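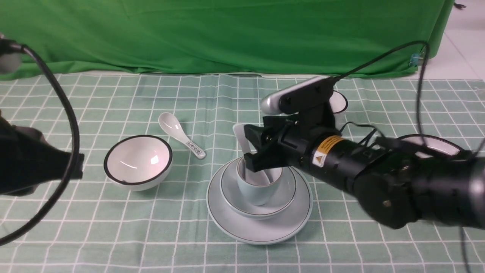
Table cell at Reretti gets new service routine

KORNOW, July 12, 2018 – The two-arm tableware cell in the Reretti workshop has a new service plan. The cell practices with bowls, cups, plates and spoons, and until this summer its upkeep was done only when an arm stopped with an error. From now on the gripper fingers are examined after every 100 picks, and the bolts at the wrist are checked after 3,000.

The table surface is part of the plan too. The green cloth with white grid lines must be pulled flat before the start of each shift, and the backdrop behind it is fastened again with its clip if it has moved.
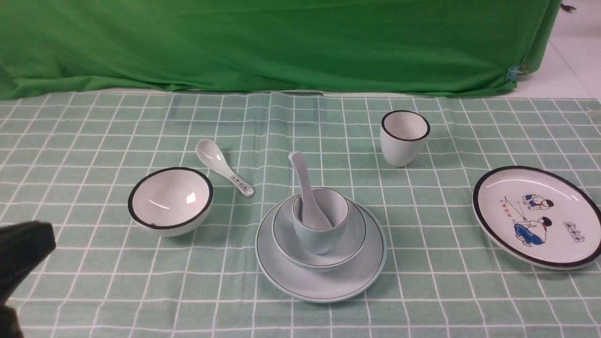
The technicians also wrote down a fixed order for the dishes. A cup on a saucer is the most difficult piece, they say, especially when a spoon stands in it, so this stack is used for the final test after each repair. The gripper has to come down straight over the cup. If one finger touches the rim first, the arm goes back to its home position and the alignment is done again.

Cameras cleaned before the fingers

Glossy porcelain gives strong reflections, and a dirty lens makes them worse. The lens at the wrist is now wiped with a dry cloth before any other work begins. After this, a white bowl with a black rim is placed on the grid, and the technician compares the rim with the view from the wrist. The check takes 3 minutes for each arm.

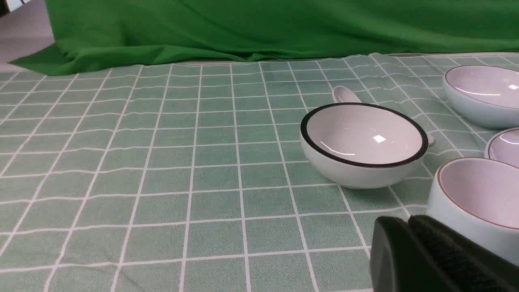 Cables and spare parts

The camera cable needs enough slack for the wrist to turn, but it should not hang down to the dishes. The supplier Dresberg will deliver new cable holders in October. Finger pads are already in stock – 30 pairs, stored in the cabinet next to the cell.

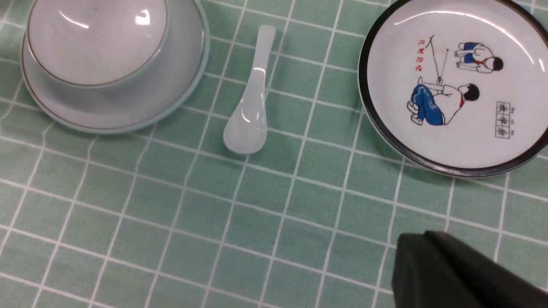

Training for other workshops

The Ghoneim workshop, which is preparing a similar cell, will receive the service plan in printed form. Its staff can visit Reretti during the next full service and do the wrist alignment themselves. Places should be requested at the Reretti office.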